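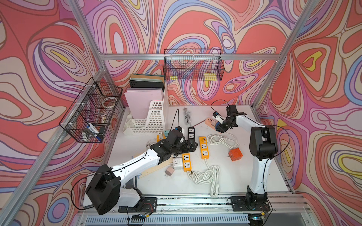

**How many demos before a two-arm policy stops fluffing the plug?**

Posted by Lejla Radulović

Does adding more demonstrations keep helping on plug-in tasks, or does it flatten out? We have 800 teleop episodes of plug-into-power-strip. Single policy, two arms, joint positions plus camera input. Reaches the strip fine, then misses the socket by a hair and keeps pushing. Supervisor wants 2000 episodes by end of July and I'd rather not spend the summer holding the leader arms if it's pointless. Read the Zalovwood write-up but they only give one curve and don't say how mixed the layouts were.

---

**Meifang Xie**

It flattens out, and earlier than you'd like, if the new episodes look like the old ones. What kept helping for us was variety in where the strip starts and which way round it lies.

We ran this last year at Brinedholm. Trained on 800, then on 2000 with the same operators and the same starting layouts. Reaching got smoother. Insertion barely moved. Then went back to the 800 and added 110 episodes that were only recoveries: start with the plug already touching the face of the strip but off the holes, back off a little, line up, try again. That did more than all the extra full-length ones put together.

Reason, as far as we could tell — your good operators hardly ever miss, so the policy never sees what a miss looks like. It gets there, it's slightly off, and nothing in the data says to back out. So it pushes.

Things I'd do in this order:

- Log the failures by stage first. Grasp, carry, line up, push. If it's nearly all line up, full episodes are a waste of your time
- Record recoveries as short clips, don't bother with the carry
- Keep a test set of strip positions nobody trains on. We didn't at first and had to bin a whole table of results
- Same number of tries per checkpoint, and write down the layout for each one

Also check your action chunk length. Ours was too long, so the arm was commited to a push before the next image came in. Shortening it cost some smoothness in the carry but I'd take that.

One caveat, our recoveries were all done by one person (me) and I never repeated it with somebody else driving. Could be partly that.

---

**Dehua Mao**

more data. always more data. we went up to 2000 and it was better, dont remember by how much

---

**Shoshana Achterberg**

Agree with Meifang on recoveries, disagree a bit on order. Before recording anything, look at the wrist view at the moment of contact. If the gripper hides the holes then no amount of demos fixes it, the policy is guessing. We moved the wrist camera over slightly and re-recorded a small set. Made the old data useless for that view, annoying, but worth it.

Other thing: how the plug sits in the fingers. If it's tilted differently each grasp, the line up stage has to cope with all of that as well. The Follden people let the second arm steady the strip and that seperates the two problems nicely. Needs 4 hands' worth of patience to teleop though.

And ask your supervisor what the 2000 is for. If it's for a scaling plot, fair enough, you need the points. If it's for success rate, show them the failure log.

---

**Lejla Radulović**

Thanks both. Went through last night's runs, nearly all line up. It's for success rate, not a plot. Doing the recovery clips first then, will get Lorna Sarmiento to drive half so it isn't all one person. Chunk length is next.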